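We use cookies to keep you signed in and to remember your settings. Accept all / Manage

Bread basket on the table: liner or no liner?

lorholm_kitchen
We switched to putting all the breakfast rolls in one wicker basket instead of leaving them in the bag, and I love it – but my husband says I need a cloth in there or the crumbs will get everywhere. Do you all line yours?

jorkano238
Always. A cotton napkin, folded over the top. Crumbs in a tight weave are a nightmare, I spent half of May poking at mine with a toothbrush.

ki_bakes
Never! I flip it over the sink, smack the bottom 3 times and I'm done. A liner just hides the basket, and why own a nice one then?

jorkano238
Smacking does nothing for egg wash flakes. Ask me how I know.

vernska2713
Team no liner for anything with a proper crust. For soft or sticky stuff I'd put paper down. And what's under the basket matters more to me, because a plain tablecloth you can shake out the back door saves so much wiping (mine lives on the table all week, judge away).

ki_bakes
Paper in a bread basket looks like a burger place, sorry.

vernska2713
I like burger places!

lorholm_kitchen
Ha, okay, so no agreement at all. I think I'm going without for now. Ours is oval and reddish-brown with a flared rim, and golden rolls look so good against it that I can't bring myself to cover it up. The light gray cloth stays on the table too, and the knotted ones go in with the plain rolls – no separate plate, I'm not washing more dishes before 8 in the morning.

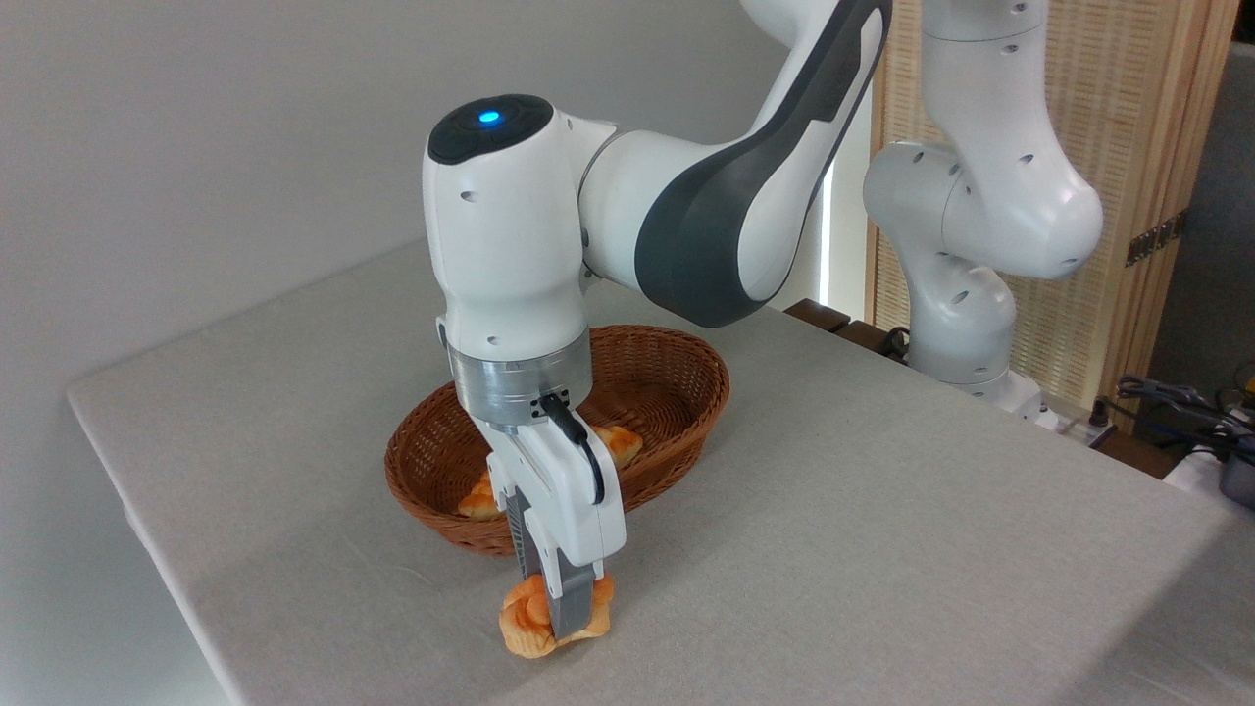
If the flakes get bad I'll try the toothbrush thing and come back to report.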